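Work and Automation, Unit 8
Handout for the session on the rehearsed cell
Please read before class and bring your notes from the Gistora reading

Last time we finished with the packing hall and the question of who gets asked before a machine arrives. Today we pick it up at the next stage, which I think is the most exciting part of the whole course: the weeks when the cell exists only as a model and the people who will work beside it can still change it.

Our case is Hornent, a repair and kitting shop with 93 people on the payroll. Kitting means laying out the parts and tools for a job so that the person doing the repair has everything in reach. For years this was done by hand at long tables, with a paper list and a good memory. In July the shop began planning an arm-assisted kitting table, and before ordering any furniture the planners built the table in simulation and invited the kitters to come and argue with it. And argue they did!

Terms you will need

Cell: the arm or arms, the table, and everything within reach.
Placement zone: the marked area where an item has to end up.
Handover: the moment a task passes from person to machine or back again. Most of the interesting trouble lives here.
Exception: anything the machine passes back to a person.
Tacit knowledge: what an experienced worker knows and has never had to write down.

The table as the kitters met it

Look at how much of a working day has been turned into layout. A dashed outline on the mat does the job that used to be done by habit and a nod across the table. Once the outline exists, somebody has decided where things go, and that decision can be discussed, moved or thrown out. I find this wonderful to teach with, as students who have never set foot in a workshop can suddenly see a work rule lying on a table. 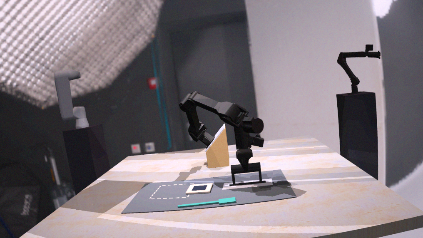 Soledad Bravo: I would push back a little on the enthusiasm. When I kitted by hand I shifted my layout all day long, a bit to the left for one job, a bit closer for the next, and I never asked anyone. If the outline is fixed, then moving it becomes a request, and a request goes to a supervisor. You should ask your students who holds the pen.

I have left that comment in the handout because it is exactly the right question, and it became the center of the Hornent talks. The first plan gave the right to move a placement zone to the engineering office alone. The kitters wanted it on the floor. After two rounds of talks they got a middle road – any trained kitter can shift a zone during a shift, and the change is logged and looked at the next morning. Gregor Ogilvie, who ran the talks for the kitters, called it the only clause he would have walked out over.

What changed in the jobs

The shop had 16 kitters when the plan was announced. All 16 were offered places in the new setup, though the places were not the same as the old ones. Eight moved to exception work, which covers anything the arm hands back. The rest split their time between kitting by hand for odd jobs and preparing the tables. Pay for exception work went up one grade. Pay for table preparation stayed put, and that is still a sore point.

Training took 20 hours per person, all on paid time. The first part was spent at a screen with the simulated cell, stopping it, restarting it and trying out awkward arrangements. Bongani Shezi kept a notebook of every question that came up and I would love to show you all of it. My favorites:

Does it know which end is the handle?
If I put something down in the wrong place, does the log say it was me?
Can I slow it down without asking?

Read those again and sort them. One is about objects, one is about blame, one is about pace. Every workplace study we have read so far, from Kerr to the Groltent warehouse papers, comes back to blame and pace sooner or later. The questions about objects get answered by engineers fairly quickly. The other two have to be bargained over.

Knowing by hand

Now to tacit knowledge. Pick up a pen from your desk. You chose where to hold it and how hard, and you did it while reading this sentence. A kitter does that all shift with things that are tapered, lopsided or heavier at one end. To hand the task to an arm, someone has to say where the fingers should close and from which direction they should come in. 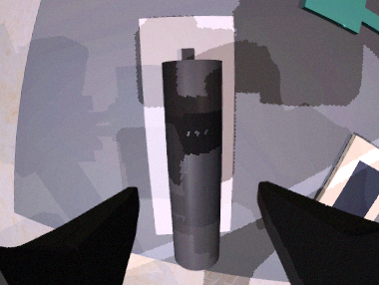
The person best placed to say so is usually the one whose job is changing, and this makes the request a delicate one. At Hornent the kitters were asked to sit with the planners and talk through their grips, item by item. Some enjoyed it hugely. Struan Mowat said he had never been asked a technical question at work before and went home and told his whole family. Others felt they were giving something away for free, and they had a point. In the end the sessions were paid at the trainer's rate and the kitters' names went on the grip sheets.

Think about what a name on a sheet does. It gives credit, and it also tells everyone whom to call when the grip fails.

For discussion

Start with Soledad's question about the pen and find the same issue in the Gistora reading. It is there, though under another word.

Then take a job you have done yourself, paid or unpaid, and write down one thing you knew by hand. Try to put it in words a stranger could use. Note where you get stuck, and bring the stuck version – please don't tidy it up.

Reading for next time: the Kerr chapter on shift logs, and the short piece by Morven Strachan on pay grades after automation. The second one is quick and very lively, so save it for the bus.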